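Ticket status: Open, waiting on customer
Product: Eltent hot water recirculation timer
Category: Household / hot water / schedule not holding

Original message from customer

Hello, and thank you in advance to whoever picks this up. I did read the help pages first, I promise, and I went through the booklet twice with a cup of tea, so please forgive me if the answer was in there and I sailed past it.

We had the Eltent timer put in back in August, on the little pump under the kitchen sink, and for the first stretch it was lovely. Hot water at the tap before I'd even found my slippers! The trouble started after a short power cut. Now the pump comes on at 2 in the morning and shuts off right before we get up, and by breakfast I'm standing there running the cold out again like in the old days. I've set the clock, pressed Save, watched the little light blink, and by the next evening the schedule has slid back to where it was.

What I've tried so far:
Unplugged it for 30 seconds and plugged it back in
Set the clock by hand with the dial
Changed the outlet (same result, and my extension cord is now in a knot)
Put in a fresh backup battery, the flat round kind
Asked my sister, who has the Tisotora one, and hers has no battery at all, so that was no help

The display shows code 81 for a moment when it starts up. I couldn't find that one in the booklet, which goes from 80 straight to the warranty page.

Reply from support

Thank you for such a thorough note, it saves us both a good deal of back and forth. I'm sorry about the cold mornings.

Code 81 at startup means the timer has found two schedules stored and can't tell which is the newer one, so it falls back on the older. A power cut in the middle of a save is the usual cause. The fix is to clear both and enter yours again:

1. Unplug the timer and take out the backup battery.
2. Hold the Save button down for 6 seconds with everything disconnected. This drains what's left in the memory.
3. Put the battery back with the plus side facing you, then plug in.
4. Set the clock first and the schedule second, and press Save once at the very end.

Could you also tell me the water heater setting, and whether the pump feels warm after a run?

Attachments (2) 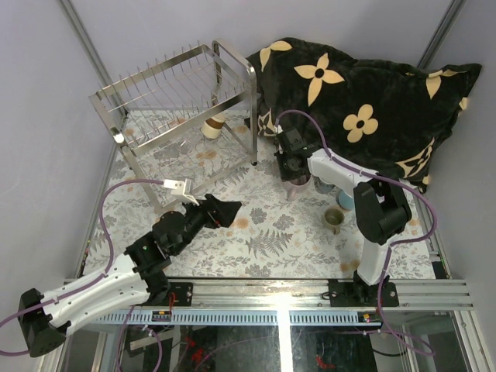
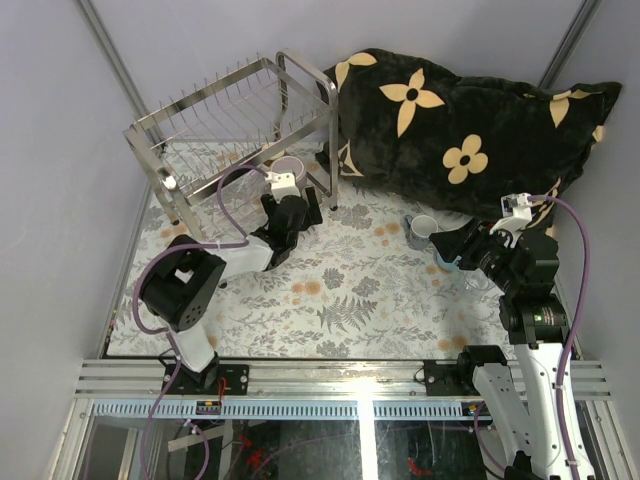

Customer reply

Well, I did all of that, and I think we're halfway there. The 81 is gone, which made me happier than it should have. The clock holds too. I checked it after supper and again at bedtime and it was right on both times.

The pump did come on for the morning run, only it ran for about 30 minutes and quit, and I had asked for longer than that. Is there a limit somewhere I've missed? The heater is a Nyarko tank, the tall one, and the dial is on the middle mark, where the plumber left it. The pump was a bit warm to the hand, I'd say like a mug that's been sitting a while. No odd noises. There is a small hum, but it has always hummed and I've grown rather fond of it.

One more thing, in case it matters: the return line has a valve on it marked Wevovberg, with a gray cap. I haven't touched it and won't until you say so.

Reply from support

Good progress, and please do leave that valve alone for now. A slightly warm pump is fine.

The short run sounds like Comfort mode, which comes back on by itself after a memory clear. It stops the pump as soon as the return line is warm, whatever the schedule says. Hold Mode until the small sun goes out, then press Save once. If the tap is already hot at breakfast with Comfort mode on, you may want to keep it, as it uses less power.

Give it a couple of mornings either way and write back on this same ticket. I'll leave it open for you.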